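June 10, 2021 – gripper cell, Mavside bench

Changed the finger opening in the simulation model today, same value as on the real hand. The mug task now runs with 4 mm less at the tips. Limit of the motor current stays at 2750.
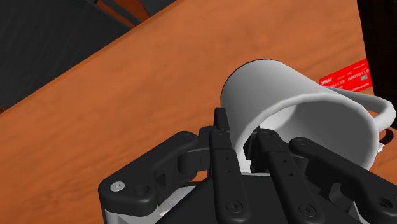
How often do we check the finger screws on the real hand?

Every 108 cycles, and again after any change of a finger. Write the torque in the Gorkis sheet.

Still to do: order seven spare screws from Bollen, and copy the new model file to the Ayele folder.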